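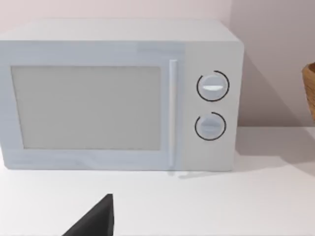
A simulated kitchen counter, with a gripper finger in the foreground, in front of and below the microwave.

I've spent a good chunk of this spring opening a microwave that doesn't exist. Door, handle, two knobs, all of it rendered, and me on the couch with a controller in each hand, steering a gripper toward it. I did 169 demonstrations in the Rakeck practice kitchen before I let anybody look at them, and I threw out 61. I want to make a case for the ones I threw out, or at least admit I now think I was wrong to do it.

Here's what I was doing. Skimero, the small outfit I record for on evenings and weekends, asks for "clean" demonstrations. I took that to mean pretty. So if I came in a little low on the handle and had to back off and try again, I hit delete and started over. If I paused because I'd lost track of how deep the thing was (depth is murder through a headset, I don't care how good your eyes are), delete. I got vain about it! By the end I had a stack of smooth, confident reaches that looked like I'd been born with a gripper for a hand.

And then the model trained on them would drift a hair to one side, miss the handle, and just sort of keep going, pulling on air. Of course it did. I had never once shown it a person missing. Every example I kept said the handle is always right where you reach for it, which is a strange thing to teach anyone.

Think about how you taught a kid to pour milk, or how somebody taught you. You tipped the carton too far, they caught your wrist, you eased it back. The easing back was the lesson.
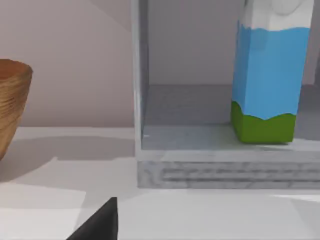 I had the same trouble with cartons, only worse, because a tall box standing inside an open cubby gives you so little room to be sloppy. You come in at a bad angle and you're going to bump something. My bumps went in the trash along with everything else, and so did the little wiggle I'd do afterward to get lined up again, and I'd bet that wiggle was worth more than ten of my perfect grabs.

Now, I know the argument on the other side, and it isn't dumb. A friend who works with a Movov arm in a real shop says that if you leave the mistakes in, the robot learns the mistakes. She's seen it: one operator had a habit of hovering before every grasp, and the arm picked up the hovering like an accent. Fair enough. I wouldn't keep a run where I wandered off to scratch my nose. But a goof with a recovery after it is a different animal from a goof that just sits there, and I think the person holding the controls can tell which is which if you let them mark it. Hao, the recording tool I use, gives me 2 buttons at the end of a run, keep and discard. I'd like a third one, please, for "messed up, fixed it."

I'd also like to slow down the talk about how many hours of this stuff everybody is collecting. Hours of what? I could give you hours of me being careful in the same kitchen, from the same starting spot, in the same mood, and you'd have a very big pile of one thing. Since August the only number anyone has asked me for is my total.

So I've changed how I work. I start from awkward places on purpose now, too far left or way down low, and when I miss, I stay in it and work my way back. It's slower and it looks terrible on playback. My brother watched one over my shoulder and asked if I was feeling okay. I kept the run.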